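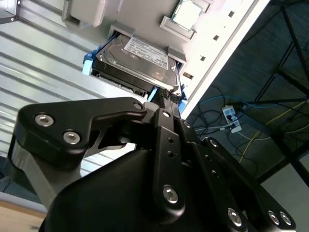
Section 7. Replacing the hard drive

Read the whole section before you touch anything. The swap is short, and most of the trouble people have with it comes from starting at step 4.

7.1 Before you start

Decide whether the drive is really the problem. A slow start-up, a missing folder or an odd message on the screen gets blamed on the drive far more often than it should. Run the long disk check from the Tralletti service menu first and let it finish. If it stops with code 2113, the drive did not answer at all, and a loose cable can cause that as easily as a bad drive. Reseat the cable and run the check again. If it finishes with code 101, the check found errors on the disk itself, and you should carry on with this section.

A "quick" check that comes back clean tells you very little. Do not rely on it.

You will need:

A replacement 3.5-inch drive
A soft, dry cloth
A grounding strap
A pen and a strip of masking tape
A backup you have opened and looked at

About that last item: a backup program that says "completed" has told you that the program ended. Open a few files from the backup on a different computer. Pick old ones as well as new ones.

CAUTION: Shut the computer down and unplug it from the wall. Sleep mode is not off. Wait until any lights inside the case have gone out before you reach in.

7.2 Taking out the old drive

1. Lay the case on its side on a firm table and remove the side cover. Put the screws in a cup.

2. Put on the grounding strap and clip it to bare metal on the case.

3. Find the drive carrier. It is light gray with bright blue tabs. On this model blue marks the parts you are meant to handle. Leave the processor and its frame alone.

4. Write the position of the drive on a strip of tape and stick it to the carrier. Do not put the tape over the drive's printed label. You may need the serial number for a warranty claim, and tape takes the print off with it.

5. Unplug the two cables from the drive. Pull on the plugs, never on the wires.

6. Squeeze the blue tabs and lift the carrier out of the bay. It should come with light pressure. If it does not, look for a cable you missed before you pull harder.

7. Flex the sides of the carrier outward and take the drive out.

NOTE: Earlier editions of this manual called the carrier "tool-free." It is, on a good day. A carrier that has sat in a warm case for years can be stiff, and the plastic pins on the inside will snap if you twist it. Flex one side at a time.

7.3 Fitting the new drive

1. Check the label on the new drive against your order. Sellers do substitute, and "equivalent model" on a packing slip means whatever the seller wants it to mean.

2. Set the drive in the carrier with the metal top cover facing the same way as the old one. Line up the pins with the holes along the sides of the drive.

3. Slide the carrier into the bay until both tabs click. Tug it gently. Some carriers click before they are fully home, so go by the tug.

4. Reconnect the data cable, then the power cable. Each plug fits one way only.

5. Wipe off loose dust with the dry cloth. We do not recommend sprays, including the ones sold for the purpose.

6. Refit the side cover, plug in and start the computer.

CAUTION: Do not press on the top cover of a drive at any time. Hold it by the sides.

7.4 If the new drive does not show up

Shut down, unplug, and check both cables again. This fixes it more often than anything else in the section.

If the drive appears but shows the wrong size, it may need to be prepared before use – see Section 9. Preparing a drive erases it. Be certain which drive you have selected, and compare the serial number on the screen with the one on the label. Drive letters and slot numbers can change after a swap and should not be trusted.

A new drive can also be faulty. Run the long check on it before you copy anything back, and keep the old drive, marked and in a dry place, until you have used the new one for a while.

Order carriers and replacement tabs as part 127. Tabs are not sold separately from the carrier, whatever the parts page says.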